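About Trekosik

Trekosik Home Services was founded by Serpil Kaplan, who began by taking in ironing for neighbours and later opened a small laundry on Ekinci Road. The company now employs 30 people and provides laundry, ironing and household help to families, older residents and people returning home from hospital.

Our work is arranged in 2 parts. The laundry handles collection, washing and delivery within the town. The home team visits customers at an agreed time and carries out the tasks set out in their service plan, such as changing beds, putting clothes away and preparing rooms for guests.

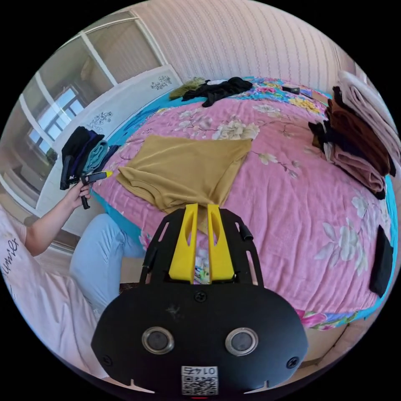 Each customer has a named member of staff who keeps the service plan up to date. Plans are reviewed every May, or sooner if a customer's needs change. Visits may be paused for holidays without charge, provided that the office is told before noon on the working day before.

All new staff complete 18 hours of paid training before their first visit. This covers the care of wool and other delicate fabrics, safe lifting, the handling of keys and the privacy of the home. References are taken up in every case.

In our last business year we served about 753 households. A number of these came to us through Fuvari, the housing association for which we have provided linen services since our second year of trading.

Trekosik remains privately owned - Serpil Kaplan continues as managing director - and has no plans to work outside the area. Enquiries about services or employment should be made to the office on Ekinci Road, which is open until 5 pm.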